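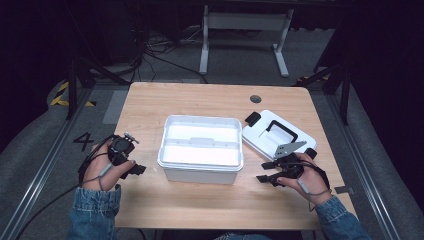
An open storage box with its lid off, on a wooden table.

About Karnside

Karnside lends, cleans and repairs lidded storage boxes. Schools, clinics, theaters and small offices borrow them from us when they need to move or put away a lot of small things and don't want to buy containers they will use once. We also sell boxes, mostly to people who borrowed some first and decided to keep them.

We work out of a ground-floor unit on the Kenach side of the canal. The front half is the counter and the packing tables. The back half is shelving, the wash area and the repair bench. Parking is in the yard behind the building, and the yard door is the one to use if you are bringing back more than a few boxes.

How we started

The business began as the storeroom of Bucur, a school furniture supplier. Bucur shipped desk parts in reusable plastic boxes, and its customers kept asking if they could hold on to the boxes over the summer. For a few years the answer was yes, with a form to fill out and a return date in September. When Bucur moved its warehouse out of town, the storeroom staff took over the boxes and the lease. There were 500 boxes at that point, a good number of them without lids.

Today we have 1,119 boxes in circulation. Some of the original Bucur stock is still in use and can be recognized by the number stamped under the rim.

The boxes

We carry several kinds. The one people ask for most is a white plastic box with a detachable lid, a black handle in the middle of the lid and a latch at each end. The lid comes all the way off, so it can be set down next to the box while you fill it. The inside is smooth and has a raised bar across it that separates the front from the back. Art rooms tend to put brushes on one side and tubes on the other. Clinics use the two sections for sealed and opened supplies.

We also have a plain gray crate without a lid, a flat box for paper and posters, and a deep box for costumes and blankets. The deep box is heavy when it is full. Please ask for a cart.

Lids and bases are kept as matched pairs. Lids from different production years look the same but do not always close properly on each other, and most of the complaints we used to get came from mixed pairs. Each pair now has the same number on the lid and the base. If you borrow several boxes, check the numbers before you close them up.

What happens when a box comes back

Returned boxes are opened at the packing tables and checked for things left inside. Pencils, keys, screws and safety pins are the usual finds. We keep anything with a name on it for 45 days and call the borrower. Loose hardware goes into a tray at the counter, and you are welcome to look through it.

After that the boxes go to the wash area. They are washed with a mild soap, rinsed, and stood on racks overnight with the lids beside them. We don't use scented products, and we don't use bleach on boxes that go to kitchens or day care centers. Old tape and labels are taken off by hand. If you label a box yourself, please use the card sleeves we give out. Packing tape leaves a residue that takes longer to remove than the rest of the cleaning put together.

Latches and handles are checked last. A latch that has to be forced is replaced, and so is a handle that does not sit straight. Cracked bases are taken out of circulation, and the good lids are kept for spares.

Borrowing

The standard loan is 18 days. Schools can borrow for the whole summer and return everything in September. You pay a deposit for each box and get it back when the lid and base come back together. A base without its lid counts as half a return.

Orders of a few boxes can be picked up at the counter the same day. Larger orders need a week's notice. We deliver within Kenach and to the neighborhoods along the river, and we can leave boxes in a hallway or loading area if someone signs for them.

Packing help

Customers can use the tables in the front room to sort and pack before they leave. Bring what you want to store and we will help you work out which size you need. We have card sleeves, dividers, tissue paper and marker pens at the counter. The dividers are free with a loan.

Twice a year we also pack for customers on site, mainly school science rooms and libraries that are being painted. We list what goes in each box, put one copy of the list under the lid, and give the other to the office.

Cindadum

Cindadum is our parts service. It supplies replacement latches, handles and lids for the boxes we sell, including models that are no longer made. If you have one of our boxes at home with a broken latch, bring in the lid or send us the number printed on it. Most latches can be changed at the counter while you wait. Handles have to be ordered for the older models.

Opening hours

The counter opens at 8 a.m. and closes at 4:30 p.m. on working days. Returns can be left in the yard until 6 p.m. Please stack them with the bases nested and the lids in a separate pile.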